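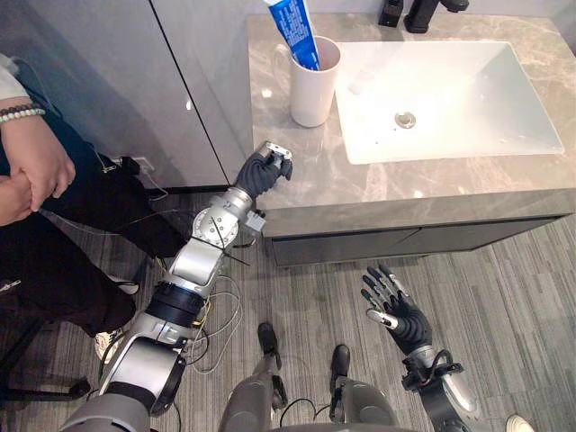
Earlier in this thread, a list member wrote:

> We've moved to Grasten 11 and the hand planner now times out on anything
> thin. Mugs are fine, bottles are fine, toothpaste is hopeless. Is it the
> planner or is it our depth? Also, does anyone still run the two arms as
> one planning group, or have you all split them?

Hi all,

I had exactly this last month, so I can save you a few evenings! It was the planner for us, or more precisely the collision padding. The new release pads every object by the same amount, and once a tube lying on a counter has been padded it's more or less part of the counter. The planner then hunts for a grasp that doesn't touch the worktop, can't find one, and sits there till it gives up.

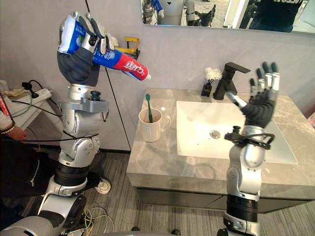 We set the padding per object class in the Stendix config (it's the block under scene_objects, and yes, the docs still show the old key). Planning time for the tube went from a timeout to 214 ms, and I didn't touch the depth settings at all.

On splitting the arms – we did, and I'm glad of it. With both in one group the idle arm kept being dragged into plans where it had no business, and every replan took ages. Now each arm plans alone and a small node checks the two paths against each other before anything moves. It's 47 lines of Python, ugly, and I'm happy to send it to anyone who asks.
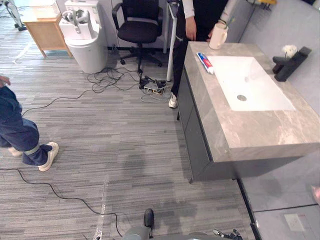
The checker does have one bad habit. If both arms ask for the same bit of space at the same time, it lets the left one go first, every time, and the right one can wait a good while. I want to swap that for something fairer but haven't got round to it.

If you're upgrading, I'd go in this order:

1. Set the padding per class first, and leave everything else alone until thin things plan again.

2. Then look at your contact threshold. The default suits hard objects and is much too high for towels, where the finger sinks into the pile before the controller admits it's touching anything. We dropped ours to 29 for cloth (raw units, not newtons) and keep a separate profile for it.

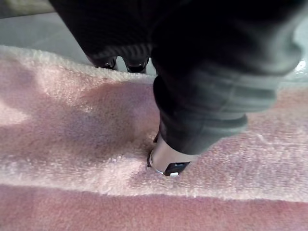 3. Split the arms last, and log both planners to the same file or you'll go mad lining up the timestamps.

Has anyone tried the Flesimness branch with soft contacts switched on? I got it to build but it falls over as soon as I load the cloth profile, and I can't tell if that's my setup or the branch.

Cheers all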